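3.2 Storage of small objects in shared households

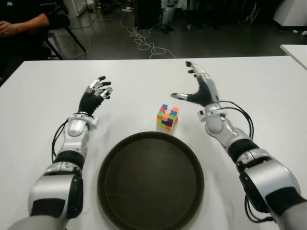 Figure 4. Round tray and Rubik's cube on a white table.

Interviews in the Stukine district covered 40 households, of which 18 shared a kitchen or living room with at least one unrelated adult. Respondents were asked where they put keys, coins, mail and toys on coming home, and who moved these items afterward. Trays and shallow bowls were named more often than drawers or hooks, chiefly by tenants who had lived at the address for less than two years.

The term "landing place" follows Ghiță's earlier work on rented housing in Semple. It refers to any surface where items are left without a decision about where they belong. A landing place may be agreed upon by the household or may simply come into use. In the shared homes, disputes were reported mainly over the second type, and they concerned mail more than any other item.

The July follow-up produced 107 diary entries. Entries from two households were excluded for missing dates. The remaining entries were coded by item, room and person, using the scheme given in Section 2.4. Differences between owners and tenants are discussed in Section 3.3.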